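Small Drawer Units: Repair and Refit
Workshop gallery, bench pages

The pages in this section cover small wooden drawer units, the kind made to sit on a desk or shelf and hold stationery, thread, screws or keys. Most of the work is the same from one unit to the next: clean the runners, check the bottom panel, reglue the front, adjust the fit. Notes are by Lech Borkowska, with finishing notes by Witold Gajewski. Materials are listed at the end. Measurements are not given for individual units, as small drawers vary too much for them to be of use to anyone else.

Before starting

Remove the drawer completely and mark the underside with a pencil arrow pointing to the front. On units with more than one drawer, number the drawers and their openings. Drawers that look the same are rarely interchangeable after years of use.

Vacuum the inside of the case with a narrow nozzle. Dust packed into the back corners will stop a drawer short of closing and is often mistaken for a warped board.

Check all glue joints by hand. Hold the two sides and twist lightly. A sound joint is silent. A loose one clicks or shows a hairline opening at the corner.

Runners and gaps

The gap between the top board of the case and the upper edge of the drawer side should be even from front to back. A gap that narrows toward the front usually points to a sagging top or a worn runner, and the runner is the one to check first.

Worn runners can be built up with thin veneer strip. Glue it, weight it overnight, then sand with 187 mm strokes or the full length of the runner, whichever is shorter. Long strokes keep the surface flat.

Paste wax goes on the runner and the bottom edge of the drawer side. Keep it off the inside panels. Herska soft wax was used on all units refitted since October. It leaves less residue than the Clornitz block used before, but takes longer to buff.

Side and bottom panels

Light-colored inner panels show dirt sooner than dark outer boards. Wipe with a barely damp cloth, then a dry one. Do not soak. Thin panels cup quickly when one face is wet and the other is dry.

Mottling in a pale panel may be part of the grain or face veneer. Test a small spot at the back before sanding. If the pattern is still there after a few light passes, leave it alone.

Bottom panels that have dropped out of their groove should be refitted dry. Gluing a solid wood bottom on all four sides will split it when the humidity changes. A sheet bottom may be spot glued at the front edge only.

Fronts

Dark front boards on pale drawer bodies are a common combination, and the joint between the two is the weak point of the unit. All the pull of opening the drawer passes through it.
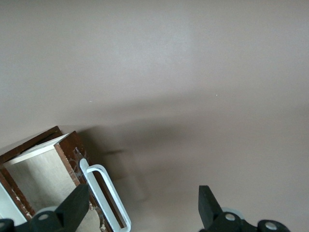
Clean old glue out of a loose front joint with a sharp chisel held flat. New glue does not bond to old glue. Apply a thin coat to both faces, clamp with padded blocks, and check that the front is square to the sides before the glue grabs. Leave clamped for the full time on the label.

If the color on the front has worn through at the edges, touch up the bare wood only. Reddish-brown stains darken sharply on a second coat. Witold thins the stain by half for edge work and applies it with a folded cloth.

Worn edges on the case can be left as they are if the wood is sound. Bokness hard wax over the bare wood will seal it without hiding the wear.

Final fit

Slide the drawer in empty and push it closed with one finger at the center of the front. It should travel straight. If it racks to one side, look for a shiny rub mark on the drawer side, take a shaving off at that point and try again.

Load the drawer with its normal contents and repeat. A drawer that runs well empty may drag when full, in which case the bottom panel is touching the case.

Materials

Sandpaper, 600 grit for panels, 1000 grit for waxed runners
Pietrzak wood glue, 30 minute clamp time
Herska soft wax
Bokness hard wax
Veneer strip
Padded clamps, two per drawer

Page last revised Wednesday, January 3, 2024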